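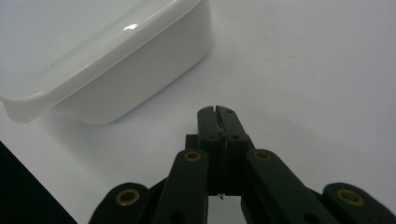 Can a Robot Learn to Tidy Up?

You have probably seen a video of a robot doing something amazing. Maybe it did a backflip. Maybe it poured a drink. The music was exciting and the robot never dropped anything.

Be a little suspicious of videos like that. Ask how many tries it took. Ask who set up the room. Ask what would happen if you moved the cup over by the width of your hand.

The students in the robot club at Drekenen School ask those questions a lot. This year they are trying to teach a robot arm called Urkitton to pick up a plastic food container and set it on its end. You could do that when you were a toddler. Urkitton can't do it yet, at least not often enough to brag about.

How do you teach an arm?

Nobody in the club types "pick up the box" and walks away. A robot doesn't know what a box is. The students show it. They hold a gripper by its handle, squeeze, and do the job themselves, again and again. A small camera on the gripper records what the fingers are doing. Each turn is called a demonstration. Later, a computer program studies all of them and looks for patterns.

People like to say the robot is "watching and learning, just like you." I don't think that's a fair thing to say. You can watch somebody open a jar one time and then open a different jar. By May the club had recorded 466 demonstrations of one job, with containers on one kind of table.

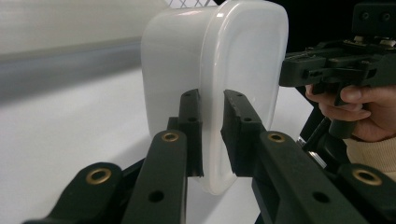
Smooth plastic is hard work for a gripper. Your fingertips are soft and a bit sticky, and they can feel when something begins to slide. A plain gripper pad feels nothing at all. Squeeze too little and the container slips. Squeeze too much and a thin one can bend. White plastic on a white table is tricky in another way, because the program has to find the edge of one white thing against another.

So did it work?

Well, sort of. The club gave Urkitton 203 tries. It stood the container up and let go cleanly 197 times! That sounds wonderful until you hear the next part. In every one of those tries the container started in nearly the same spot. When Shih-chieh Tseng, who coaches the club, turned it sideways and tried again, the arm closed its fingers on air. It did this 2 times in a row, and then the students went back to recording.

"A good score on an easy test is still an easy test," he told them.

The club plans to take Urkitton to the Vullinell contest, where the judges choose where the container goes. That's a much better test. I'd like to see the arm do well, but I'm not going to promise you it will.

Try it yourself

Put on thick mittens. Ask a grown-up for an empty plastic food box with no lid. Now use just one finger and your thumb to stand it up on its short end. Close one eye and try again. Then have a friend move the box while you look away, and see how quickly you work out what to do.

Words to know

Gripper: the part of a robot that holds things.
Demonstration: one turn at showing a robot how a job is done.

14 shares | 3 comments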